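Gimavero Key Tags, Capsule Style, Blue
Sold by Clornton Hardware & Sundries
Item 394
In stock at Karkham Road and online

Sooner or later every household owns a key that opens something. The shed, possibly. The padlock on a bike that left the family years ago. You can't throw it out, so it goes back in the drawer, where it has been since the last time you had this conversation with yourself.

The Gimavero capsule tag is a long piece of bright blue plastic with rounded ends, a small metal loop at one end and a label window down the middle. You write the name of a thing on a slip of paper, put the slip in the window, and put the key on the loop. We have been asked whether there is an app. There is no app.

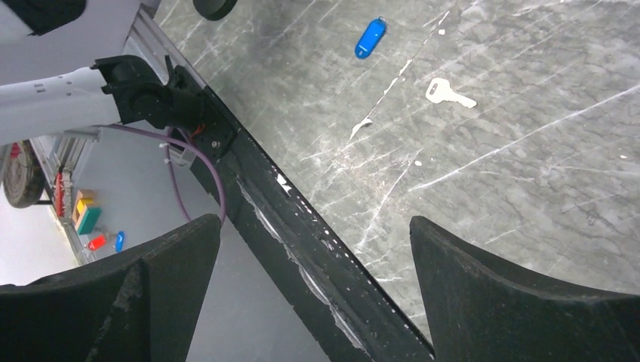
Get the key onto the loop the same day you write the label. We say this from experience with our own back office, where a tag reading "Side Door" spent most of May in one place and the side door key spent it in another. A label with no key on it is only stationery.

Writing on the slips

Pencil and ballpoint both work. Gel pen smears if you're in a hurry, and people labeling keys usually are. Keep it short: "Garage" fits, "Mom's back gate (the sticky one)" does not, unless your handwriting is much smaller than ours. Each pack comes with spare slips for when you move, change the locks, or find out it wasn't the shed key.

The window picks up glare under a strong light. Tilt the tag a little and the writing comes back.

What fits

The loop takes ordinary flat house keys, including the kind with a narrow slot in the head. Very thick car keys and old iron gate keys want a split ring in between, sold separately, next to the register, where we put everything sold separately.

Packs

Pack of 16, with 60 paper slips
Box of 200, for landlords, schools, and the truly organized

All tags in a pack are the same blue. If you want to sort by color, the Ho range comes in mixed packs and costs a bit more. We stock both and have no strong feelings, although the Ho window is shorter and you'll be abbreviating.

Care

Wipe with a damp cloth. Leave it off the dashboard in summer. Don't put your street address on the slip, however neat it looks. "Front" is plenty for you and not much use to whoever picks it up in the parking lot.

Returns

Unopened packs can come back to either counter with a receipt. Opened packs can come back if a loop is bent or a window is cracked. We can't take back tags that have been written on, and we can't tell you what the key is for.

Page updated 13 May 2021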